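How to Fold Printed T-Shirts So the Print Stays Flat
Posted 27/07/2019 in Laundry and Linen

Printed tops wear out from the picture first. The cloth will go on for years, but a print that has been creased along the same line every week starts to crack there. The method on this page keeps the main folds off the print wherever the size of the shirt allows it, and it works for kids' tops, band shirts and most pyjama tops. 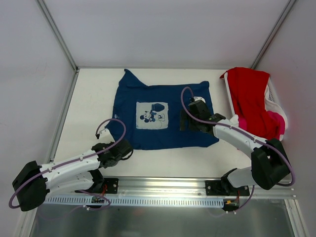
What you need

A flat surface bigger than the shirt. A kitchen bench, a dining table or the top of a chest freezer will do. A bed is too soft and the wrinkles go straight back in.

A folding board, if you like one. I cut mine from the side of a moving box. For children's sizes, make it a bit wider than the print on the shirts you fold most. If you would rather buy one, the plastic Bakora board is fine but the adult size is too wide for anything under a kids' 10.

An iron and a thin cotton cloth, for prints that have already creased.

Before you start

Make sure the shirt is fully dry. Check the side seams and the underarms, which hold damp longer than the front. A shirt folded damp will smell by the end of the week, and a rubbery print pressed against itself while damp can stick.

Turn the shirt right side out. I wash and dry printed shirts inside out, so this is one extra job per shirt. Put your arm in through the bottom hem, take hold of the collar and pull it back through. Don't drag it out by the print.

Give it one good shake from the shoulders.

Step 1: Lay it out

Lay the shirt face up to begin with. Pull the hem straight, then the shoulders, then smooth from the middle of the chest out towards the sides with the flat of your hand. Shallow wrinkles in plain cloth don't matter much. Wrinkles that run into the print do, so work those out first.

Thick transfer prints are stiffer than the cloth around them and the edges tend to pucker. Hold the print down with one palm and pull the cloth gently away from it with the other hand. If it springs back, leave it. Pulling harder stretches the knit and makes the puckering worse.

Step 2: Find the edges of the print

Look at how much plain cloth there is on each side of the picture. On a square chest panel there is usually a fair strip on both sides, and that strip is where your side folds will go. On a print that runs right across the shirt there is no strip, and you should skip to the section on large prints further down.

Step 3: Turn it face down

Pick the shirt up by both shoulders and lay it down again on its front. Smooth the back. The print is now underneath, against the table, and it will end up on the outside of the folded shirt.

Check that the front hasn't rucked up underneath. Slide a hand in through the hem and run it up to the collar if you can't tell.

Step 4: Fold the sides

Put the board in the centre, with its top edge just under the collar. Fold one side of the shirt in over the board. The fold should land on the plain strip beside the print. Turn the sleeve back on itself so that it lies along the folded side and doesn't stick out past the edge.

Do the same on the other side. You should have a long strip of even width from shoulder to hem. If one end is wider, open that side and do it again. It won't come good later.

For long sleeves, fold the sleeve straight down the length of the body once the side is in. Adult long sleeves may need turning up at the cuff.

Step 5: Fold from the bottom

Slide the board out. Bring the hem up so the fold sits below the bottom of the print. With a high chest print this first fold can take up nearly a third of the shirt. Then fold again, up to the collar, so that the print faces out.

Many kids' prints sit low on the body, and the second fold will run through the picture. If so, make it a loose fold and don't press it down with your hand. You can also stop after the first fold and store the shirt as a longer parcel.

Step 6: Turn it over and check

The picture should be on top, or as much of it as fits. Even up the sides with your fingers. If the shirt flops open when you lift it, the second fold was too short. Take it closer to the collar.

Large prints

All-over prints and very wide panels can't be folded without creasing something. You have two choices. Roll the shirt from hem to collar with the print on the outside, keeping the roll loose, or hang it. I roll the ones for everyday and hang anything I would be sorry to lose. Use a hanger that fits the shoulders, as adult hangers will push points into a small shirt.

If the print is already creased

Turn the shirt inside out and iron the back of the print through the cotton cloth, on low, with no steam. Press and lift. Don't slide the iron back and forth. Let the shirt cool flat before you move it, and check the care label first, as some prints say no ironing at all. Cracks won't come out with an iron. Neither will ghost lines on an old print where the ink has already gone thin.

Storing

Stand the folded shirts on edge in the drawer, print side facing you. They don't carry the weight of the stack that way, and a child can pull one out without tipping the lot. My drawers are the shallow Loven ones and anything up to a kids' 12 stands in them with room to close. Adult shirts need a deeper drawer or one more fold.

Don't pack them tight. If you have to push to get the last shirt in, move a few out. I go through the kids' drawers in September when the long sleeves get put away, and whatever is too small goes into a bag then.

For shirts going into storage for the next child, put a sheet of plain white tissue over the print before the last fold. It stops dark prints marking pale cloth. Avoid newspaper. Label the tub with the size, and keep it out of the roof space if yours gets hot over summer.

Common problems

The sleeves stick out: the side fold was too shallow, or the sleeve was turned back at the wrong angle. Open it and lay the sleeve parallel to the side.

The parcel is lopsided: the board wasn't in the centre. Line it up with the middle of the collar, as the print itself isn't always straight on the shirt.

The print sticks to itself: peel it apart slowly at room temperature. Leave that shirt unfolded for a day, then roll it with tissue.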